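4 October 2018

Went through the drawer of replacement remotes with Radek. The set in the small meeting room is the old Elberg, and its own remote has been missing since June. Romana says it went out with the packing when Selleta moved upstairs.

Fresh batteries first, then tried each one from the doorway. Two did nothing. A third turned the set on but would not change the input, so no use to us.

Tried the HUAYU next. Code search by hand took nearly 30 tries before the set went off. Stored it, pulled the batteries for 3 minutes, put them back, code still there. Power, volume and digits fine. Arrows and OK work in the menu. Red opens the channel list, blue does nothing on this set. Have not tried green or yellow.

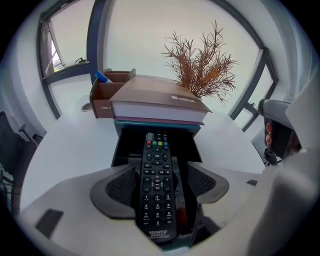 HUAYU RM-E1272, the one to keep for the small meeting room.

Code is 2550, written on tape inside the battery cover. If it loses the code again, enter that before starting a search.

Kazimír wants a second one the same for the Sokol hall. Vojtěch to ask Firnatis for a price. The two dead ones are in the box by the door, not thrown out yet, Peter may want the battery springs.

Still to do: label the drawer, find out whether the input button skips the second socket or whether that socket is bad.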